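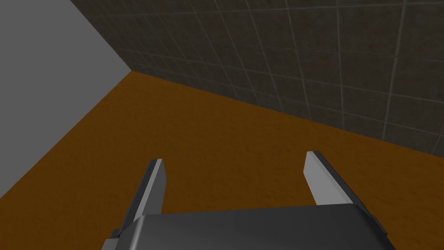
2 min read

Wanted: people to disagree about robot safety, politely, in writing

Keteo is putting together a reading panel for its draft code of practice on household robots, and we need 35 people who haven't already made up their minds. The draft has 744 clauses. We are aware of this. Part of the job is helping us get it down to 300 without leaving out the one that matters.

We use cookies to remember your preferences. Accept | Manage

You will be sent 40 clauses at a time, with the simulated runs they refer to, and asked to say whether each rule could be followed by a tired person with a job to do. "The operator shall exercise due regard" cannot. Razia Bugti wrote that one and has agreed to let it go.

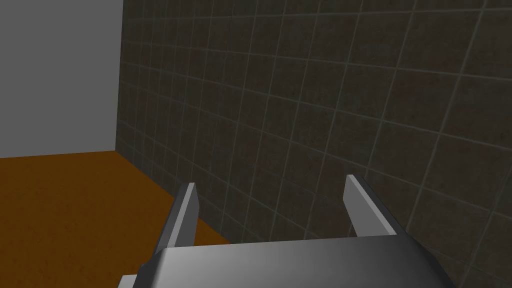
Clause wording on gripper clearance is where we most need fresh eyes. The present text says fingers must be "suitably open" on approach to a fixed surface, and Talha Rana and Amna Durrani have been arguing over "suitably" since September. Open fingers with nothing between them, pointed at a tiled wall, satisfy Talha completely. Amna would like a distance, a speed and somebody's name on the form. You may side with either, provided you give your reasons in fewer words than they did.

The section on doors is shorter and worse. It covers approach, grip, release and what the second arm should be doing while the first is busy, a question the draft answers with "as appropriate".
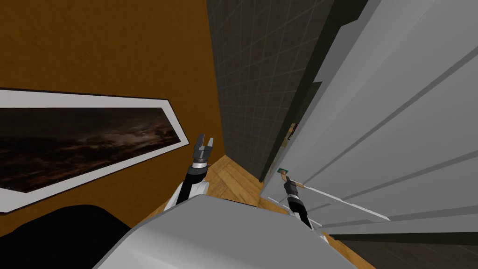 Anyone who has tried to get through a door with shopping will have views on this, and we would like to hear them. Engineers are welcome but get no extra votes.

Reading is done from home and unpaid, though we will print your name in the finished code unless you'd prefer we didn't. To apply, send Shabnam Soomro one paragraph on a rule you have broken and why it deserved it. Applications close Oct 27, 2018.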